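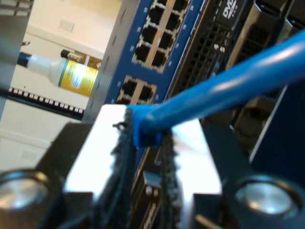
The installer I met in Murkthorpe asked me to leave his name out. He still does jobs for people who might recognize themselves, he said, and one or two of them owe him money. He has wired houses and small offices for 30 years, first for phones and now mostly for the internet. I went to see him with a quote from a company called Horkunov for "whole-home network renewal." The total came to $2,194. I wanted to know what I would be buying.

He read it standing up, at the counter of a coffee shop on Baumgart Street.

"Renewal," he said. "Is something dead?"

I told him the video calls froze in the back bedroom. The salesman had said my wiring was "legacy grade" and couldn't carry the speeds I was paying for.

"Did he test it?"

He had looked at it.

"You can't look at a cable and get a speed. You can look at the printing on the jacket and see what category it is, and you can see if a dog has been at it. After that you need a tester. Mine takes less time than he spent on the drive over."

I pushed back here. A man who runs cable for a living has his own reasons to tell me a rival's cable is overpriced. He didn't argue.

"Sure. Get somebody else, then. Just get somebody who plugs something in before they talk about money."

The biggest line on the quote was for new cable to every room. His view is that most houses wired in the past couple of decades have cable that will do fine for what the people in them use. He blames the ends for most of the trouble he sees: plugs put on in a hurry, wall jacks with a pair in the wrong slot, a cord that has been shut in a door for years.

"Start with the cord between the box and the wall. Swap it for one you know works. If that fixes it, you're out the price of lunch."

And if it doesn't?

"Then you go to the next thing. It's boring. You can't put it in a brochure."

The second big item was a Vavitz mesh kit, which the brochure says "learns the shape of your family." I read him that sentence and he asked me to read it again.

"It's a set of radios," he said. "They may be good radios. I've put them in and some of them are good. But if the back bedroom is your problem, I'd run one wire to the back bedroom."
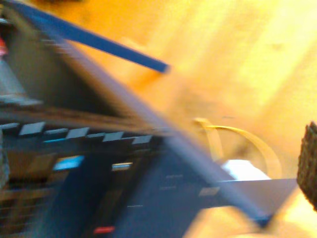

*A blur of blue and gray.*

I asked about the sales claim that bothered me most, that a better cable would make everything in the house "feel instant." He was careful with this one. A bad cable can slow a link down a lot, he said, and replacing it can look like magic. Replacing a good one with a fancier one does nothing he has ever been able to measure. He has customers who swear otherwise.

"I had one tell me his music sounded warmer. I told him I was glad."

There was also a $161 charge for "line certification," which he thought was the only part worth paying for, provided I got the results on paper for each jack. Horkunov's quote didn't mention paper. When I called, the person on the phone said certification meant a technician would "confirm satisfaction." I asked whose. She said she would have someone call me back, and I'm still waiting on that.

I'm not fully sold on the installer, either. He wouldn't give me a price for the bedroom run until he had seen the attic, and he waved off my question about how long it would last. "Longer than the thing you plug into it" was all I got. He also thinks wireless is a fad, which seems a hard position to hold in a coffee shop where every customer was on it.

Still, I went home and swapped the cord under my desk, an old one with a broken clip. I had two decent calls that afternoon and one bad one at 6, so I'm making no claims for it. The tester is coming to the house in June, and the Horkunov quote is in the drawer, unsigned.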